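Lab 6 handout: Tray and Fixture Sequencing in the Simulator
Watell Robotics Elective, Wednesday section

Welcome back, everybody! If you got through Lab 5, you already have an arm that can move to a saved pose without swinging through the table, and that's the hard part over with (well, one of them). In this lab we start putting poses together into a sequence, all of it in the Dolau workcell scene. Please don't edit the master scene. Copy it to your own folder first, because last term two teams saved over each other and I spent a whole evening sorting it out.

1. Load the scene and get your bearings

Open your copy and let the arm go to its start pose. Before you write any code, orbit the view and find the things you'll be naming in your script: the fixture in front of the arm's base, the little yellow cube and the black tray. Type those names into your pose table exactly as they show up in the object list. The gripper should be pointing straight down. If yours is tilted, you've probably loaded the wrong joint file.

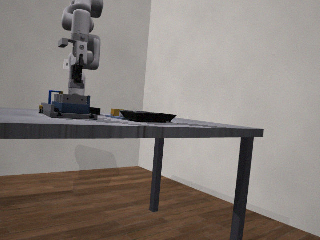
2. Teach the tray poses

You need two poses for the tray, an approach and a pick. Set the approach high enough that the fingers clear the rim with room to spare, then lower straight down from there. The sides of the tray flare out, so a slanted approach that looks fine from the front can clip them – go slow and check from a low angle as well. I like to run the descent at 20 percent speed until I trust it, and then bump it up.

Save the joint values for both poses. Your sequence will move from approach to pick and back to approach, every single time, even when you're sure you could skip one.

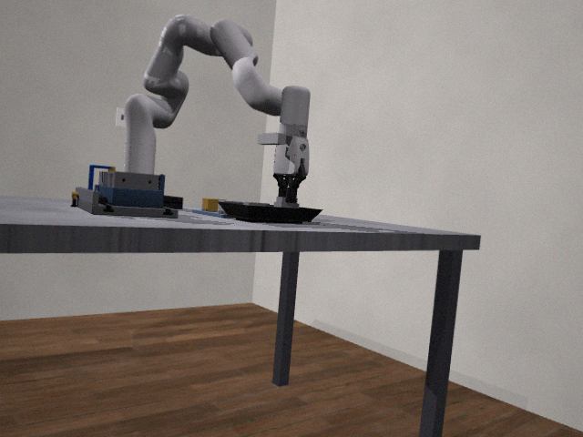

3. Check your work from above

Low views are great for height and pretty bad for everything else. Switch to a raised camera and look at how the fixture sits relative to the arm. It's longer than it is wide, with a rail along the left and a side wall along the right, and the block you care about sits down inside. Measure the fixture's rotation with the angle tool and put that number in your script. Please don't eyeball it! A couple of degrees is plenty to make a block jam.

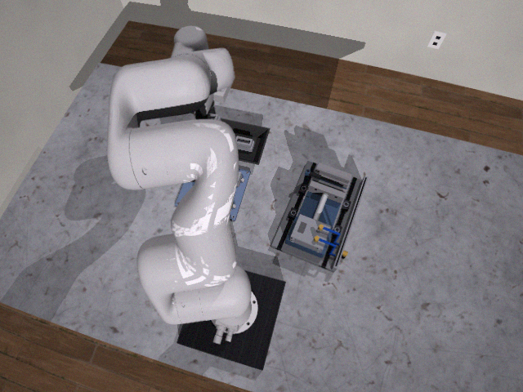 Why do we store an approach pose for every target when the planner can find its own path?

The planner only promises a path that doesn't collide with anything in its model. It doesn't care which direction you arrive from, and for a tight fit the last bit of travel has to be a straight line along the axis of the slot. Storing the approach pose lets you force that.

4. Fixture poses and the full sequence

Now do the same for the fixture. Start with the gripper directly over it, fingers down, and save that as your hover pose. Everything at this station begins and ends at hover, so it's worth taking your time with it. Once it's saved, jog down in small steps and watch the contact readout in the side panel.

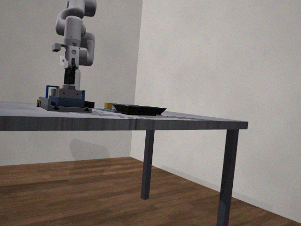 When the readout changes, back off one step and save that as your contact pose. Then chain the whole thing: start, tray approach, tray pick, tray approach, hover, contact, hover, start. Mine runs 396 simulation steps from end to end. Yours can be longer and I won't mind a bit, but if it's a lot shorter, check that you aren't skipping a hover.

Turning it in

Upload your script, your pose table and a short paragraph on whatever gave you the most trouble (I really do read these, and they shape what we do the next week). The lab is worth 18 points, with 2 extra if your sequence also runs cleanly with the Hosseinzadeh offset file loaded. Next time we hook the sequence up to Cloline for logging, so bring a working version with you.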